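The tidying trial at Gadus started in August, and I was hired to watch it. That was the whole job. I had a stool, a clipboard and a button, and if the arms did anything that scared me I was supposed to hit the button.

I'd answered the ad because it said "no experience" and because Begay, where I used to sew tote bags, had closed its Prenthorpe shop and moved the machines someplace cheaper. My sister thought I was nuts. You're going to sit there and train your own replacement, she said, and I told her no, I'm going to sit there and watch it put away glue guns.

And it was glue guns, mostly! Glue guns, day in and day out, in and out of a yellow tub, with that loud plaid behind them that I started seeing when I closed my eyes. The target was 2,000 pickups. Kolex was paying for it -- they make craft kits, and they wanted to know if a machine could clean up a workbench at the end of a shift so they could send the people home ten minutes earlier. (Or just send the people home. I read the paperwork.)

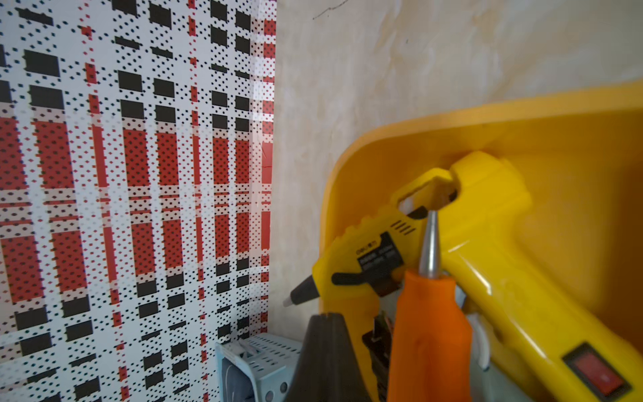 I've cleaned up after a shift for most of my working life, and I couldn't tell you how I do it. You grab the thing by whatever part is sticking out. You give it a wiggle if it's stuck. You flip the cord over your wrist without thinking and the cord comes along. The arms had to think about every bit of that, and you could feel them thinking. They'd stop over the tub for so long that I'd catch myself leaning forward on the stool, going come on, come on, the handle, get the handle.

The first 200 were awful. I wrote "dropped" so often I switched to a D. Then one morning I got back from the coffee machine and realized I'd gone a whole page without a D, and I felt proud, and right behind that I felt a little sick.

Cords were what got them. A cord never lies the same way two times, and I started rooting for the cords. 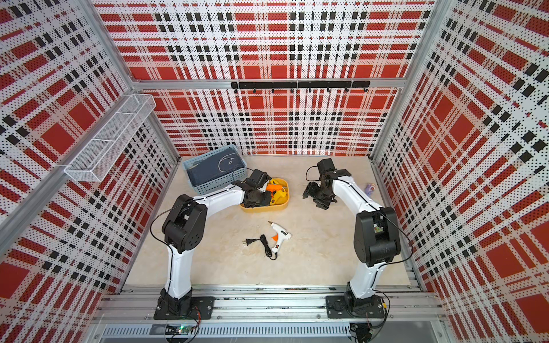

My sister wanted to know, over the phone that night, whether it could do her kitchen yet, and if it couldn't do her kitchen then what exactly was everybody so worked up about. I said it couldn't do her kitchen. I said it could maybe do one drawer, if she kept the same 2 things in it and didn't mind waiting.

She said she'd take the drawer.

We finished at 2,052, because the engineers kept asking for a few more. I turned in the clipboard and the button. On the way out I stopped at the coat rack and untangled my headphones with one hand, walking, looking at my phone with the other, and I was halfway across the parking lot before I noticed I'd done it.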